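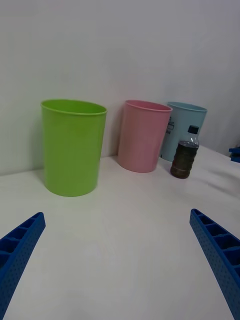
Candby Plastic Tumblers

Everyday cups, tapered, with a rolled lip on the rim. Lime green, pale pink, light blue. Smooth sides, easy to wipe down. Green and pink are plain, blue comes with a little black print on the front.

Good for bathroom, desk, kids' drinks, picnics. Sold singly or by the case, 48 to a case, one color per case. Mixed cases on request, add 2 working days.

Item no. 577. Pink is low right now, around 83 left, more due in July.

Hand wash please. No microwave, no boiling water. Print will fade if you scrub it, so dont use the rough side of the sponge.

Lids not included and we dont stock them, sorry. Matching Venia trays are on thier own page.

Orders in by noon Saturday go out with the next truck. Pickup at the Vovach counter, bring your order number.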